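Arico Brings Back the Old Stipple Brush, Bugs and All

Illustrators who spent the winter complaining have won, and now have to find something else to do with their evenings 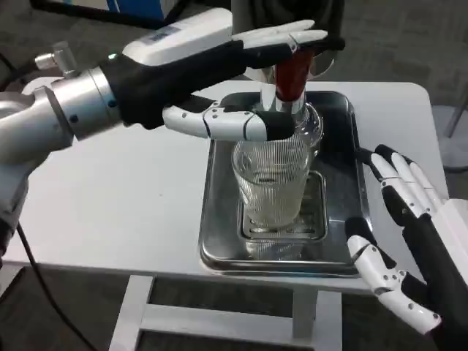 A robotic hand, fingers curled over an upright object on a white table.

Arico, the small software company behind the drawing program Pacheco, has restored the stipple brush it removed in January, after three months of emails, forum posts and one unusually detailed drawing of a gravestone.

The brush, which fills a shape with vector dots that get denser toward the shadows, had been part of Pacheco since version 2. It was slow. It put a stray dot in the upper left corner of any shape wider than it was tall. On curved edges it sometimes gave up and left a bald patch, which users learned to cover with a leaf or a bird. When Arico replaced it in version 4 with a faster brush that had none of these problems, the company expected thanks.

"We had a cake," said I-seul Yoon, who manages the brush team. "It had dots on it."

What arrived was a petition with 1042 signatures, started by Kwaku Alhassan, a botanical illustrator from Plovcombe who has used the old brush on every seed pod he has drawn since art school. His complaint was that the new dots were too good. Spaced by a tidier formula, they lined up into faint rows when printed, and a fern came out looking like a window screen.

"I don't want perfect dots," Alhassan said. "I want dots that look like I got tired around the middle of the leaf, the way I used to when I did it with a pen."

Other signers had more practical worries. Files made in version 2 or 3 opened in version 4 with the old stippling converted to flat gray, and anyone hoping to fix a typo on a finished poster had to shade the whole thing over again. Gyu-bin Koo, who draws maps, lost the texture on 106 islands this way. She re-did them by hand over a long weekend and says she now has strong feelings about islands.

Arico's first answer was a slider labeled Natural. At the left end it did nothing, and at the right end it scattered dots across the artboard, including several outside the drawing. A second update moved the slider to a different panel. The gravestone drawing went up on the company's forum the next day, shaded entirely in old-style stipple, with moss, and a stray dot in the upper left corner.

Dong-geon Oh, who wrote the original brush and had since moved on to working on the export menu, was asked to bring it back. He found that the stray dot and the uneven spacing came from the same line of code, a rounding mistake he had meant to fix before the first release. Correcting it got rid of the dot and also the look that people liked, so he left it alone. In the new version the mistake has its own check box, switched on by default and labeled Classic Spacing.

"My worst line of code is a feature now," Oh said. "My mother would like to know if there's a plaque."

The restored brush opens old files with their dots intact and runs at nearly the speed it used to, meaning there is still time to make tea. The faster brush stays in the menu under the name Even Stipple. The Natural slider is gone, and no petition has been started on its behalf.

Not everyone is pleased. Craig Cairns, who teaches digital drawing at the Tevovside evening school, spent most of the spring term rewriting his handouts for the new brush and now has a closet full of them. He prefers the even dots for technical work and said so on the forum, where he was called a window screen. He plans to teach both brushes in the fall and let the students argue.

The update is free for anyone who already owns version 4. Users on version 3 will need to pay for the upgrade in order to get back what they already have, a point that has been raised on the forum – politely, so far. Yoon said the company is looking into it. She also confirmed that work on a new crosshatching tool, planned for release this summer, has been put off until the team can find out what is wrong with the current one and who is fond of it.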